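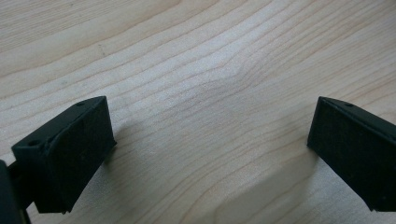 Romaniuk Community Workshop
Table Refurbishment Project
Progress report to the Trevach Fund, Jan 10, 2026

The grant pays for refinishing 24 work tables in the shared craft room. To date 10 are finished and back in use. The original schedule had us further along, and we don't think that schedule was ever realistic. It allowed two days a table. Stripping the old coating takes most of that before any sanding starts.

What has been done

The finished tops are pale again, with the grain showing, and smooth enough to write on without a pad. Users like them. We would be careful about reading much into that, as people tend to like anything that has just been cleaned up. The question for the Fund is whether the surface holds up to glue, craft knives and hot mugs, and we can't answer it yet. The first tables have not been through a full term of classes.

Two tops had to be sanded a second time after the sealer went cloudy. The labor for that came out of our own hours and is not charged to the grant.

Materials

We bought the Bisutik water-based sealer as the application said we would. The supplier, Fellix, told us one coat would do for classroom use. We put on two, and would do so again – the one-coat test board marked the first time a damp cloth was left on it overnight. This means we are using sealer twice as fast as budgeted. Sandpaper is under budget so far, which covers part of the difference.

Spending

Of the $1,000 set aside for materials, we expect to use all of it before the last tables are done. We are not asking for more at this point. If the remaining tops are in the same state as the first ones, we may have to.

Next steps

The other 14 tables will be done in small batches so that classes can keep running. We have been asked to commit to finishing in March. We can commit to reporting in March. Finishing by then depends on drying times in an unheated storeroom, and the figures in the application assumed a warm one.

We would also suggest dropping the planned user survey and checking the tops for stains and scratches instead.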